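Reading the Evidence in Health Claims
Session notes: sleep trackers, sleep stages and what a wristband can know

Please read these before the discussion section. They follow the order of the lecture but leave out the worked calculations, which are in the packet Jasper Segers handed out. If you missed it, ask him.

1. The claim

We started with a sentence from a product page that several of you brought in: "Understand every stage of your night." I asked what would have to be true for that sentence to be true. Most of you said the device would have to be accurate. That's a start, but accurate at what, and compared with what?

A sleep lab scores sleep from a recording called a polysomnogram. Electrodes on the scalp pick up brain activity, others near the eyes pick up eye movement, and another set on the chin picks up muscle tone. A trained scorer goes through the night in 30-second pieces, called epochs, and gives each one a label: wake, N1, N2, N3 or REM. The stages are defined by those signals. N3 is N3 on account of slow, large brain waves, and REM gets its name from the eyes.

A wristband has no electrodes on the scalp. It has a motion sensor and, in most models, a light that reads the pulse at the skin. From movement and heart rate it guesses what the brain is doing. The guess may be a decent one, since heart rate and movement do change across the night. It is still a guess, and the colored chart on the phone gives no sign of that.

2. Sleep versus wake

The older and simpler job is telling sleep from wake. Here the wrist does fairly well in one direction. When a person is asleep, the device usually says asleep. When a person is lying still and awake, it often says asleep too.

Think about who that hurts. A healthy sleeper spends most of the night asleep, so a device that said "asleep" for every single epoch would still agree with the lab most of the time. Someone with insomnia may lie motionless for long stretches, wide awake and miserable, and that is the person most likely to buy the thing.

Elisa D'Amico asked in lecture whether a high agreement score could be close to meaningless. Yes. Suppose a person is in bed for 100 epochs and sleeps through 90 of them. A brick that always reports sleep scores 90 percent. Before you are impressed by an agreement figure, ask what the brick would get.

Two words to learn for the quiz: sensitivity (of the epochs that were truly sleep, how many did the device call sleep) and specificity (of the epochs that were truly wake, how many did it call wake). If a report gives you the first and skips the second, be suspicious.

3. The Veltham handout

You all have the two-page summary headed Veltham. I chose it as it is neither terrible nor good, and most of what you'll meet outside this course is like that. The summary says 131 adults wore the band and that stage results were "strongly in line with laboratory scoring."
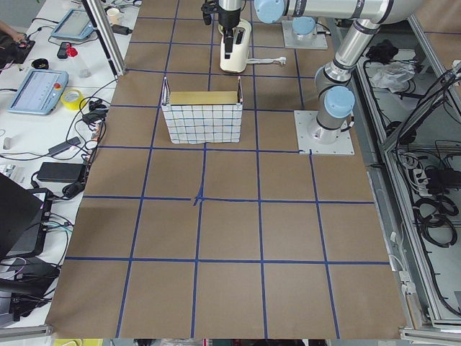
Read the small print under the second chart and the picture changes. All 131 wore the band at home. Only a smaller group spent a night in the lab, and the summary does not say how many. So the large number describes people who put on a wristband, and the sentence about laboratory scoring describes somebody else, or at least a subset we can't see.

Other things to notice:

The age range is given and nothing more. We don't know if anyone had sleep apnea, took sleep medication or worked nights.

Nights with "poor signal" were dropped. Poor signal is more likely on a restless night, so the hard nights may be the missing ones.

The comparison is given as average minutes per stage. Averages can match while nearly every individual is wrong. If the band gives me 40 minutes too much deep sleep and gives you 40 minutes too little, our average is perfect and both of us have been misinformed.

Ghada Qaisi pointed out that the summary never names the software version. I had missed this. Staging is done by software, and software gets updated. A test of last year's version tells you little about the chart on your phone this morning – and the company has no particular reason to mention it.

4. What the number does to the person

Some of you felt I was being too hard on a harmless gadget. Rebecca Lombardi said her father goes to bed earlier since he got one, and I have no quarrel with that. Regular bedtimes are a good idea and if a band gets him there, fine.

Now look at the other side. Clinicians have described patients who become so concerned with their sleep data that the worry itself keeps them up. The term is orthosomnia. It is not a formal diagnosis and we don't have a good estimate of how common it is, so please don't write in your papers that there is an epidemic of it. The same standard applies to claims we find congenial.

There is also the matter of what you would do with the information. Say your deep sleep was low last night. There is no switch for deep sleep. The advice you'd be given is the advice you'd get without a band: keep a steady wake time, go easy on late caffeine and alcohol, keep the room dark and on the cool side. If you snore loudly, stop breathing in the night or nod off during the day, talk to a doctor, whatever score the phone gives you. A good score is no reason to put that off.

5. Five questions to carry around

For the discussion section, apply these 5 to the Cimex leaflet, which Ginevra Fiore will put up in the reading folder by November.

What was measured directly, and what was worked out from it?
What was it compared with?
Who was in the test, and who was left out or dropped?
Are we given results for individuals or only averages?
What would a useless device have scored?

Don't go in assuming the leaflet is rubbish. Last year's group did that with the Bañuelos pamphlet and missed that its main table was reported quite fairly, with specificity in plain view. Being doubtful means you check. It doesn't save you the reading.

6. For next time

Write up to 3 pages on the leaflet. At least one paragraph should say what evidence would change your mind, and be specific: how many nights, which people, what comparison. "More research is needed" will get no credit.

People going on the Laltesville sleep lab visit should bring the signed form to section. Wear shoes you can slip off, and leave your own tracker on if you have one – we'll talk about it there.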